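Handbook > Dining Room > Section 4: Setting and Clearing the Table

Overview | Linens | Tableware | Storage | Contact

Filed under: House Guides, Vostel Guest Rooms

4.1 Before you start

Wash your hands and take off rings. The printed plates are from the Mthembu shop in Nustinville and the pattern is not made anymore, so please be gentle with them.

4.2 Laying the cloth and the plates

1. Wipe the table and let it dry fully.

2. Spread the blue-and-white gingham cloth. It should hang down over the side of the table, but it must not touch the floor.

3. Smooth the cloth from the center to the edges. A fold under a plate makes the plate rock.

4. Put the bowls and the glass jars first, near the edges. Leave the middle free.

Note: The jars stay closed until the guests sit down.

5. Take the big plates one at a time. Look at the face and the raised rim before you set each plate down - a small chip is easy to miss between the yellow flowers.
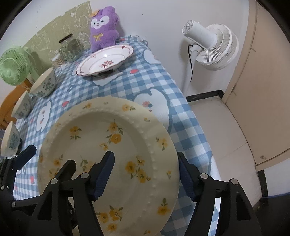
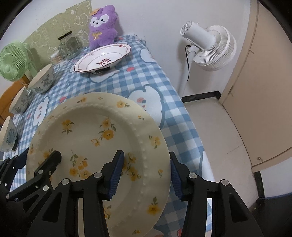

6. Set the plate down flat, lower edge first. Do not slide it over the cloth.

Caution: One big plate weighs 700 grams. Never carry more than three together.

4.3 Clearing

1. Remove the food rests with a soft spatula. Do not use a metal knife on the printed flowers.

2. Stack the plates with a paper napkin between each two.

3. If a plate is broken, tell Chantelle Sithole the same evening and write it in the tableware book.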